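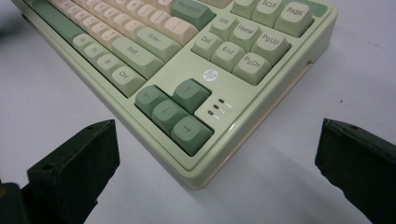 The green keys and the cream ones, on the white table.

Desk Notes
4 min read
2024-01-05 | By Tímea Vass

So I went and put the green keyboard on the white table, and now I don't want to work anywhere else. I know, I know, I said in the June letter that I was done with keyboards for a good long while. Several of you wrote back to tell me you didn't believe a word of it (Kalliopi Xenos, I'm looking at you), and fine, you were right!

What got me was the color. The case is a soft sage with a glossy, rounded edge, and then it goes cream along the front, a bit like an old kitchen radio. Most of the letters are cream too. The big keys are green: Shift, Enter, Backspace, the long spacebar. Ctrl gets to be green as well, while the little keys between it and the spacebar stay cream, and I'm weirdly fond of that. There's one darker green panel set in the top beyond the Home and PgUp keys, and I keep resting my finger on it while I think.

Now the typing. It's mechanical, so yes, you hear it. I did the whole first draft of the Stastau piece on it, 2,877 words, and my wrists were fine but Edit asked from the next room if I was angry at somebody. I wasn't, I was writing about bus timetables. I've put a folded dish towel underneath for the evenings and that takes the edge off the clatter.

The one thing I'm still getting used to is how thick the rim is around the keys. Crumbs go in and they don't come out on their own. I had toast over it exactly once and then spent a while with a soft paintbrush, working from the spacebar up toward Backspace, with the whole thing tipped over the sink. Tibor Hegedűs swears by a hair dryer on cold for this. I haven't tried it, so if you have, please write and tell me before I blow crumbs all over the place.

I do use the Ins key, by the way! Mostly by accident, when I'm going for Home, and then I eat half a sentence before I look up. If any of you has a good way of switching it off, I'll print it next time, along with Boglárka's question about desk mats for small tables.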